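Support > Guides > Cornard Countertop Water Softener > Section 3

Overview Setup Daily use Care Parts

3. Getting your softener ready for its first fill

Welcome back, and well done on getting the housing together — that really is the fiddliest part of the whole job. Make yourself comfortable, because this section goes slowly and there's no prize for rushing it.

1. Find a level spot within reach of your kitchen faucet and set the Cornard down with its dial facing you.

2. Turn the dial to REST. It should click. If it doesn't, lift the lid and press it down again until it sits flush all the way around.

3. Screw the Pallavo hose onto the inlet by hand. Please leave the wrench in the drawer for this one, as the threads are softer than they look.

4. Pour 1000 ml of cool tap water into the tank, nice and gently, and let it stand for 10 minutes.

NOTE: A little cloudiness in the first tank is perfectly normal (it's only fine dust from the resin) and it clears after a rinse or two.

5. Open the drain and let the tank empty into the sink. Repeat steps 4 and 5 until the water runs clear.
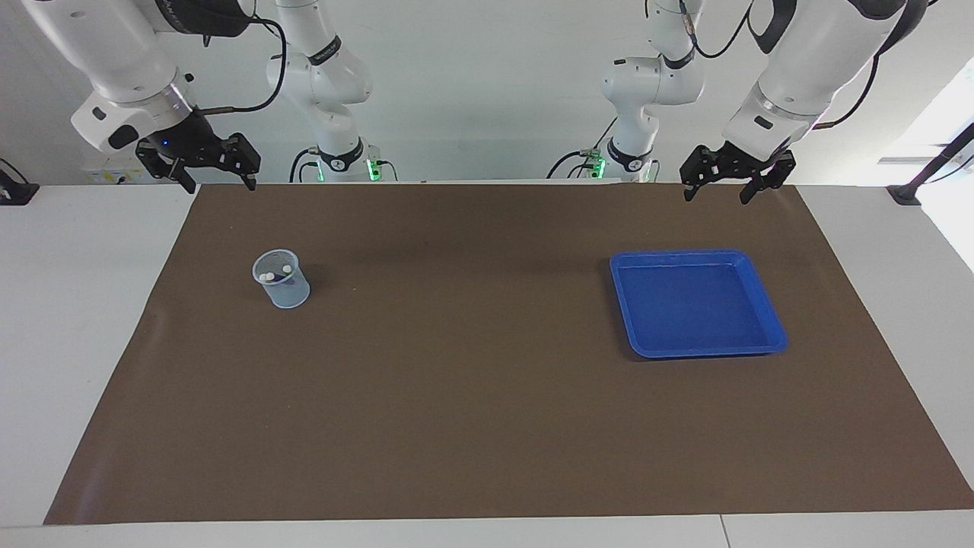

6. Close the drain, turn the dial to FILL, and open your faucet slowly. You'll hear the tank filling, and then the sound will drop away once the float lifts.

CAUTION: Never connect the inlet to a hot water line. Anything hotter than a warm bath can warp the float, and then you'll be waiting on a new one from us.

7. Wipe the hose joint with a dry paper towel and check it again after 9 hours — overnight is fine.

If the joint still weeps, turn to Section 5.

3 comments Share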